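02/03/2019

Well, I finally did the stationery shelf. I've been saying I would since August and every time I went near it I found a reason to go and put the kettle on instead, but it rained all morning and I'd run out of excuses (and biscuits), so in I went with a bin bag and the radio.

I started at the top, which was a mistake, as the top is where I put everything I can't decide about. Old diaries, a Totside calendar with nothing written in it past Easter, the instructions for a printer we gave away. Most of it went. I kept the tin of foreign coins because I always do. Then down to the pens, and I sat on the floor and tried every single one on the back of an envelope. You would not believe how many dead biros a person can store! The green ones had all gone, the black ones were mostly fine, and there was a lovely fat pencil from the Postma open day that I'd completely forgotten about and have now put by the phone.

The rulers were what I was really after. I promised Ottó Nyitrai I'd have something for his drawing class to measure with, and I was sure I had a ruler set somewhere, still in its packet. I'd looked in the drawer twice and in the sewing box, and I'd even had a go at the cupboard under the stairs, where I got a broom on the head for my trouble.
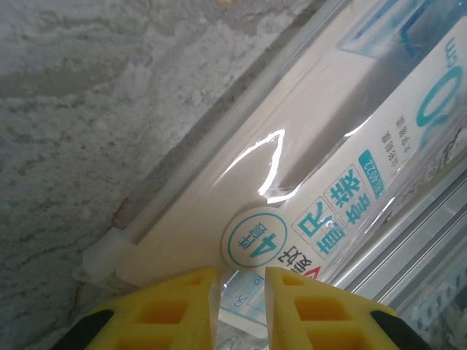
A straight ruler set, clear sleeve, teal writing on the label, mostly in Chinese, with some numbers and letters. I can't read a word of it but I rang Ottó and his daughter told me what it said over the phone, and she was very patient with me. I do like new stationery. There's something about a packet that hasn't been opened yet, I get quite silly about it, and I was half tempted to keep the thing for myself and give him the chewed wooden one from my school days. I didn't though! It's in the bag by the front door with the sugar paper.

The class is in room 203 at the Prustwood hall, up two flights, and he says the tables are dreadful and everybody's lines come out wobbly whatever they use. I've said I'll go along and help with the cutting out. I haven't drawn a straight line on purpose in 38 years so I may be more of a hindrance, but there's tea afterwards.

Shelf looks very smart. I've still got the box of string to sort, and the glue, which has leaked on to something I think used to be a map. Soup for supper, then bed early with my book.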